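Kilel Robot Club – Frequently Asked Questions
Last updated 3/7/18

Who can join?
Any student at the school, any grade. You don't need to know how to code, and you don't need to own a single tool. Reiko Sugiyama runs the club and Tadeusz Olszewski helps out at the bench. They both love beginners!

When do you meet?
After school in the Grurncombe wing, for two hours. Come in by the side door, the front one gets locked early.

What do you do all year?
Our big project is brick sorting. Students drive the arms by hand first, picking up toy bricks and placing them where they belong, and then write programs that try to do the same. It's harder than it sounds and way more fun – a brick lying at an angle can keep a whole team busy for an afternoon.

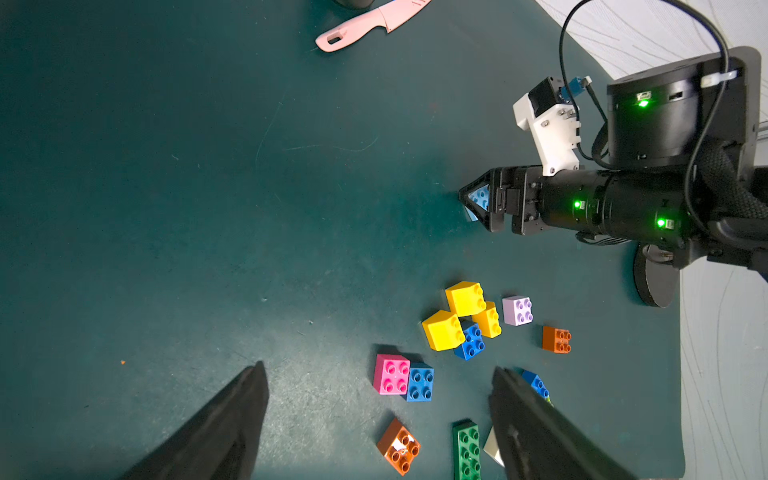 A light blue brick in the gripper, with plenty more on the table.

Do I get to drive the arms myself?
Yes! Everybody gets a turn at every meeting. Turns are 10 minutes long, and you can trade yours if you'd like to keep working on code.

Is it safe?
Hands stay off the table while the arms are powered, and long hair gets tied back. New members do a short safety talk with Tadeusz before their first turn. The knife we practice with is plastic.

Why is there other stuff on the table?
Real tables are messy, and we want programs that can deal with that. Rin Sugawara's team likes to leave a tumbler standing at the back and work on the bricks in front of it.

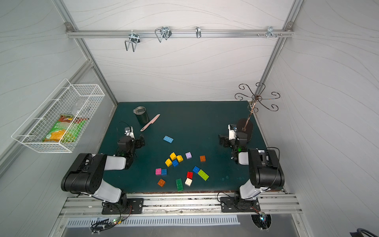
Once a team is happy with its program, another team gets to rearrange the bricks any way they like and we run it again. Expect some cheering (and some groaning).

Do you compete?
We go to the Fultard Open in August. Last time we sent 17 students and came home with two ribbons, which are hanging by the door.

What does it cost?
Joining is free. There's a small fee for the Fultard trip, so talk to Reiko if that's a problem.

Can parents visit?
Please do! Just sign in at the office first.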